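Print Production for Small Publications
Handout 5: Covers, Stock and Finishing
Instructor: Reynaldo Sison
October 2020

Read this before the workshop session. Bring your dummy, even if it is only folded copy paper with the page numbers written in.

1. The cover as a separate job

Most small magazines are printed as two jobs. The inside pages run on one paper and the cover runs on a heavier one, often on a different press. When the cover is the same paper as the inside, the printer calls it a self-cover. A self-cover is cheaper and folds easily, but it curls sooner and shows wear at the corners.

When you ask for a quote, list the cover on its own line. Give the trim size, the paper weight, the number of inks and the coating. If you leave out the coating, you will get whatever the shop uses most.
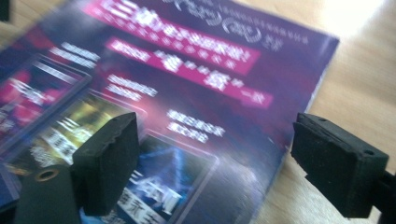
2. Coatings

Varnish is put down on press like another ink. It adds little cost and little protection. Aqueous coating is water-based, dries fast and comes in gloss, satin and matte. UV coating is cured under a lamp and gives the hardest shine, but it can crack along the fold if the sheet was not scored first. Laminate is a thin plastic film bonded to the sheet. It lasts longest and costs the most.

Gloss makes dark colors look deeper. It also shows fingerprints and picks up glare from overhead lights. Matte is easier to read under those same lights but scuffs when copies rub together in a carton. Large areas of solid ink scuff worst of all, so talk to the printer before you send a dark matte cover without a coating.

Small white type on a dark background is a common problem. The type is bare paper left open in the ink, and if the inks are slightly out of register the thin strokes fill in. Use a sans serif, keep it medium weight or heavier, and avoid building the background from all four inks if two will do.

3. Case: the Skirau listings guide

Skirau was a free quarterly guide with a run of 4000 copies. The April issue went out with a UV gloss cover and no score. The fold cracked on most of the run and white paper showed through along the spine. The printer, Sitompul, had asked about scoring in an email that the editor did not answer. The reprint was paid for by the publisher.

Look at the quote sheet in your packet and find the line where scoring should have been listed. We will go over it in class.

4. Checking and packing

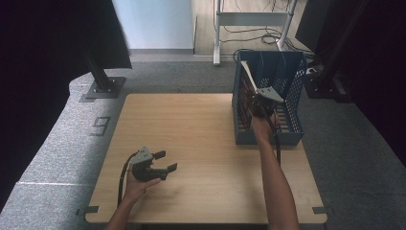

Finished copies should be checked by hand before they go into cartons. Pull a few from the start, middle and end of the run. Look at the trim, the staples, the fold and the coating. Set up on a flat surface with room for both hands. A plain light tabletop is good for this, and a plastic basket at the far corner, like the blue one in the photo, can hold your rejects within arm's reach. Mark each reject with a grease pencil so it does not get mixed back in.

Pack copies flat with the spines alternating. Fill the empty space at the top of the carton with scrap sheets.

5. Assignment

Write a cover specification for your own publication, one page at most. Include stock, inks, coating, scoring and quantity. Then get prices for two different coatings. You may use the Skemov rate card or the Edik rate card from the packet, but use the same one for both prices.

The assignment is worth 13 points. Late work loses two points per class meeting.

Reading for next time: packet pages on binding, through the section on perfect binding.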